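Cuaderno del taller, agosto, empezado a las 8:40

Retomo donde lo dejé antes de las vacaciones, que es más o menos en el mismo sitio en el que estábamos en primavera: queremos saber si el brazo puede hacer de reponedor de frutería durante un rato largo sin que alguien tenga que ir detrás recogiendo. Digo frutería porque es lo que hemos montado, pero la pregunta de fondo, la que me hace mi suegra cada vez que como en su casa, es cuándo va a poder una máquina guardarle la compra. Le he prometido una respuesta seria y este cuaderno es, en parte, para ella.

Antes de nada, el estado de las cosas. La rutina de agarre se sigue llamando Etim y el planificador que decide qué pieza va primero es Derine, en la versión que nos pasó Kazuhiro Nagano desde Plorkmont. Me escribió una nota larguísima y muy amable explicando los cambios (que si el umbral de fuerza, que si ahora vuelve a mirar la pieza antes de cerrar) y confieso que la leí dos veces y la segunda con café. Lo importante es esto: antes Derine elegía siempre la fruta más cercana, y ahora elige la que tiene más hueco alrededor. Parece poca cosa y cambia muchísimo la jornada.

Con la versión vieja llevábamos 400 intentos apuntados. De ellos, 66 acabaron con la fruta fuera de su sitio, bien porque se escapaba rodando, bien porque el brazo empujaba a la vecina al entrar. Con la nueva llevo 183 intentos y todavía no quiero dar un porcentaje, que luego los porcentajes se copian en una diapositiva y ya no hay quien los quite. Lo que sí puedo decir es que el brazo se toma su tiempo, y que a mí me da una tranquilidad enorme verlo dudar un poco.

La bandeja inclinada sigue siendo mi parte preferida del montaje y también la que más guerra da. Una persona que repone manzanas en una pendiente pone la otra mano sin pensarlo, hace de tope con el meñique, empuja con el canto de la palma. Nosotros tenemos dos dedos y mucha fe. Las piezas que quedan hacia la parte baja son las peores, porque la pinza entra casi sin sitio para abrirse y cualquier roce las mueve.
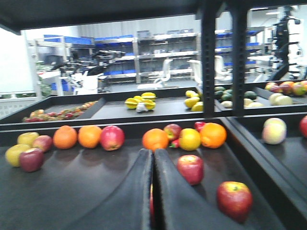 Otra cosa que me ha tenido entretenido toda la mañana es la mezcla. Si en la bandeja hubiera solo naranjas, creo que hoy mismo firmaba el informe: son redondas, se dejan, y la piel agarra bien. Pero cuando se juntan manzanas y naranjas la fuerza que le va bien a una no le va bien a la otra, y Etim tiene que decidir en el momento en que toca. Las manzanas rojas brillantes siguen confundiendo a la cámara cuando la luz del techo les da de lleno. He bajado un poco la exposición y parece que mejora, pero lo dejo anotado con lápiz, como quien dice.

11:15. Pausa. He cronometrado una reposición mía, a mano y sin correr, para tener con qué comparar. No voy a escribir aquí el resultado porque es humillante para el brazo y le tengo cariño. Ahora bien, yo a la media hora ya estaba pensando en la comida y colocando las piezas de cualquier manera, y el brazo pone la última con el mismo cuidado que la primera. En la tienda de Stovness, donde quieren probarlo de noche, con la persiana echada y sin clientes, esa paciencia vale más que la velocidad.

Así que mi respuesta provisional para la suegra: guardar la compra, todavía no. Abrir la bolsa, sacar el pan, ver que los huevos van debajo de todo y ponerse nerviosa, eso está lejísimos. Reponer fruta en una bandeja conocida, a un ritmo tranquilo y con alguien que se pase de vez en cuando, eso ya lo veo cerca, y hace un año no lo habría escrito.

Pendiente para quien coja el turno de tarde:

Llegar a 1000 intentos con Derine nuevo antes de tocar nada más. Por favor, sin cambiar la exposición otra vez.

Apuntar aparte los fallos en la parte baja de la bandeja, con la fruta que era y hacia dónde se fue.

Mirar las almohadillas de los dedos al acabar.

Contestar a Kazuhiro, que me preguntaba por los limones y le debo carta desde hace días. Si alguien se me adelanta, que le dé recuerdos de mi parte.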